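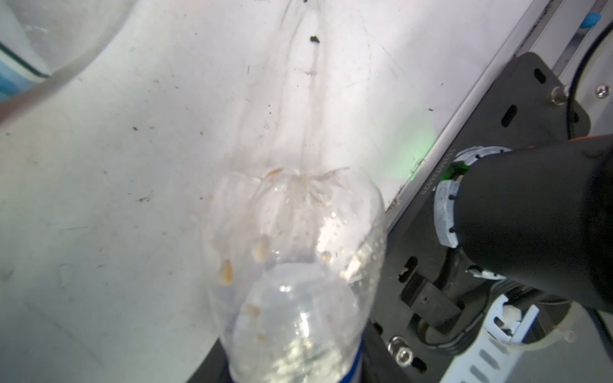
Wrist cam teleop on clear bottles, policy keeps stopping short. Bad demos or bad camera?

Posted in Teleoperation and Demos

Doing pick and place on recycling type stuff, leader arm in my hand, follower does the grab. Cans fine, cartons fine. Clear plastic bottles lying down on white = awful. I can do it by remote no problem, 537 demos so far, but the trained policy comes down near the base end of the bottle and just hovers. Or closes early on nothing.

Setup is a Giltus follower arm, one wrist cam plus one overhead. I mostly watch the table directly when I drive, not the screen. White surface, bit dirty, drops of water on it and on the bottles. Recorded with the Skerkora logger, default settings. Do I need more demos or am I teaching it wrong? Would hand guiding be better then the leader arm?

Edit: force is not logged, only joint positions and gripper opening.

2 answers

Answer 1 (accepted)

You said it yourself, you're watching the table and not the screen. Big problem. Your eyes get depth and a side view, the policy gets a clear thing on a white thing. Anything you know that it can't see ends up as noise in the demos.

What I would do:

Drive from the camera feeds only. Cover the direct view with a board if you have to. You will be bad at it for an hour. If you can't do the grab from the feeds, fix the cameras before recording anything else.

Approach the label. Blue band on the body is the one part with real contrast, the base is all glints. Pick one grab point and stick to it every demo. If half your demos go for the base and half for the middle, it can average them and you get exactly that hover.

Don't pause before closing. People stop for 2 seconds to check, the policy learns that stopping there is normal. Trim the pauses or redo those.

Record some recoveries. Start with the gripper too far left, too high, etc, and correct it. I did 5 starting offsets per bottle position and that helped more than the next few hundred clean ones.

Hand guiding: ok for teaching the path but your hands and arms get in the overhead view, and then they're not there at run time. Would stay with the leader arm. Also check lag between leader and camera timestamps, mine was off with the defaults and it looked just like closing early.

Wipe the table in some sessions and leave it dirty in others. Don't clean it for all of them if the real one wont be clean.

Comment from asker: tried driving from the screen. Missed the first bottle completly. ok point taken. Redoing the set with label grabs only.

Answer 2

Just get more data, we had 2,000 for the Prutinska line and it worked. Or use a dark mat under it. Sönmez grippers have softer fingers too, might be worth a look, never tried them on bottles.

Comment: dark mat only helps if the real table is dark too

Comment: true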